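Rankin 60 Home Recording Interface

By Dronedo

In stock, ships from our shop

I wrote my first batch of songs on a borrowed acoustic and recorded them on my phone, propped up against a cereal box. You could hear the fridge on every one of them. So when I started building gear for people like me (songwriters with a spare corner and a neighbor on the other side of the wall), I knew what I wanted the first box to do. Plug in a guitar, plug in a mic, press record, get a take you'd be happy to play for somebody.

The Rankin 60 is that box. It has two inputs on the front, one headphone jack, one big volume knob and a pair of outputs on the back for speakers. Both inputs take a mic cable or a guitar cable. I put the headphone jack on the right because I kept tangling my headphones in my mic cable when it was on the left!

What it sounds like

Clean, mostly. I love old tape hiss on other people's records, but I don't want it baked into mine before I've even sung a verse. The mic inputs have up to 60 dB of gain, and that's where the name comes from. It's plenty for a quiet singer on a regular stage mic. If you sing softly and stand way back you'll still want to step in closer, and no box is going to fix that for you.

There's a small switch on each channel marked Warm. It rolls off a bit of the top end and thickens the low mids. I leave it on for fingerpicked guitar and off for vocals, but my last three demos broke that rule, so do what you like with it.

Going live

A lot of you asked about streaming, and I get it, I do a little living-room set online most months and it's the closest thing to a gig I manage some weeks. Flip the Stream switch on the back and your computer or phone gets both inputs mixed down to one stereo signal, with the guitar and the voice balanced the way you hear them in your headphones. You can talk between songs without reaching for anything. Keep in mind that the switch also turns off separate tracks, so flip it back before you record or you'll end up with your voice and guitar glued together. (I've done this on a really good take. I'm still sore.)

In the box

Rankin 60 interface
USB-C cable, 6 feet
Power adapter, only needed if your phone or tablet can't supply enough power
Quick start card
Download code for Zinport, our simple recording app

Zinport runs on Mac and Windows. It gives you 9 tracks, a click, a tuner and not much else. I kept it at 9 because my own songs fall apart after that, and if yours don't, the Rankin works fine with whatever bigger program you already use.

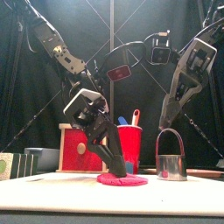 The color question comes up every week, so let me get to it. The regular finish is dark gray. The cream one, which we called Sterno after the name of my old band, was a run of 100 and those are gone. I may do another run in May if I can get the paint to match. Please don't buy a gray one hoping to swap it later, I can't do that.

Details

Inputs: 2, mic or instrument
Phantom power: yes, one switch for both channels
Headphones: 1, quarter inch
Outputs: 2, quarter inch
Recording: up to 24-bit, 96 kHz
Connection: USB-C

Returns and repairs

You've got 60 days to send it back if you don't get along with it. Keep the box, it's shaped to fit and regular mailers let the knob get knocked. If something breaks after that, write to me before you open it up. A scratchy volume knob is usually an easy fix and I can mail you the part.

We've shipped 1,773 of these so far and I still get a kick out of hearing what people make with them. Send me your songs! I listen to them while I pack orders, usually after 9 at night with a pot of tea going, and I write back when I can.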